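Search the guide
Enter case number or keyword
Go

Section 4. Setting up sentencing hearing alerts

This section covers how to follow a criminal case in Trerneo from the plea or verdict through sentencing and probation review. You need an active Trerneo account and at least one court added to your list. If you have not added a court yet, go back to Section 3 before you start.

4.1 Find the case

1. Sign in and select Cases from the left menu.
2. Choose the court. Trerneo shows only the courts on your list.
3. Type the case number exactly as it appears on the charging document, including any hyphens. Select Search.
4. If you do not have the case number, select Search by party. Enter the defendant's last name, then the first name.
5. Check the filing date and the charge on the result line before you open the case.

Note: A search by party can return more than one person with the same name. Compare the birth year, if the court publishes it, and the charge. Do not rely on the name alone.

Note: Sealed cases, most juvenile cases and cases that have been expunged do not appear. Trerneo displays message 352 (No public record) for all of these and also for case numbers that were typed wrong. The message does not tell you which one applies.

4.2 Turn on hearing alerts

1. Open the case and select Follow.
2. Under Alert type, check Sentencing. You can also check Plea, Motion and Probation review.
3. Under Timing, choose how early you want the first alert. The default is 2 days before the hearing.
4. Enter the email address or cell phone number that should get the alert. For a shared newsroom inbox, use the inbox address and leave the phone field blank.
5. Select Save. A test message goes out right away.
6. Open the test message and select Confirm. Alerts stay off until this is done.

If the test message does not arrive within an hour, check the spam folder, then return to the case and select Send again. Some county mail systems block the first message. Ask your mail administrator to allow the Laltetti sending address listed on your account page.

Caution: Hearings are often moved on the same day, sometimes after the courthouse has opened. An alert shows what was on the calendar when it was last read. Call the clerk's office before you travel. 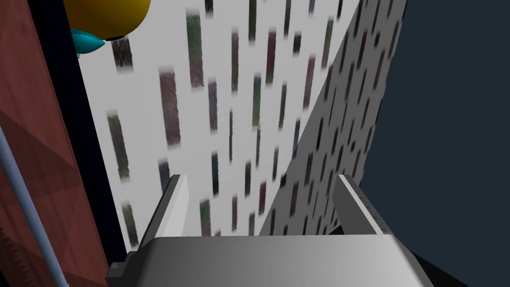
4.3 Read the hearing line

Each hearing is shown on one line. From left to right, the line gives the date, the time, the courtroom, the hearing type and the status. A typical line looks like this:

Wed 14 July, 9:00 a.m., Courtroom 1083, Sentencing, Set

The status can be one of the following:

Set. The hearing is on the calendar.
Continued. The hearing was put off. The new date appears on the next line when the clerk enters it.
Held. The hearing took place. This does not mean the sentence has been entered.
Stricken. The hearing was removed and no new date was given.

4.4 View the sentence

1. Open the case and select Disposition.
2. Find the count you are interested in. Each count has its own entry, and the sentence on one count may differ from the sentence on another.
3. Select Details to see jail or prison time, any part of it that was stayed, the length of probation, fines and conditions.
4. To save a copy, select Export. The file is saved to your Downloads folder.

A stayed sentence is one the defendant does not serve as long as the conditions are met. Trerneo lists the stayed time and the time to be served in separate columns. Do not add the two together.

Note: Credit for time already spent in custody is shown only if the court reports it. A blank field does not mean zero.

Caution: The Disposition page is not a certified record. If you need one for a filing, a license application or an appeal, order it from the clerk.

4.5 Follow a case after sentencing

When a sentence is entered, Trerneo turns off the Sentencing alert for that case. To keep following it:

1. Open the case and select Follow.
2. Check Probation review and Violation hearing.
3. Select Save. You do not need to confirm your address again.

Cases with no new activity move to the archive every September. Archived cases can still be opened, but alerts are off. Select Restore to turn them back on.

4.6 Common messages

352: No public record. See 4.1.
1797: Court feed not available. The court has stopped sending updates. Wait an hour and reload the page. If the message is still there the next business day, report it from the Help menu.

Victims and family members who want notice of a release from custody should register with the state's notification service. Trerneo does not send release notices.

Next: Section 5. Sharing a case list with other users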